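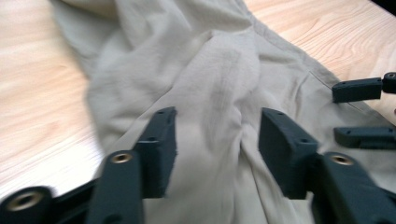
Photo: Khalil Mansour

April 10, 2022, mix room

Spent the whole morning on the Collon demo and I'm finally liking the low end! Pulled the kick down, high-passed the pads at 219 Hz, and suddenly the bass had somewhere to sit (should have tried that in November). Take 27 of the vocal is the keeper — the breath before the second chorus is lovely, please don't edit it out.

Khalil, the Storgate session is bounced, but the reverb tail gets chopped at the end, so I need to print it again with 20 seconds of extra room. Still undecided on the synth intro. Maybe try it an octave lower tomorrow.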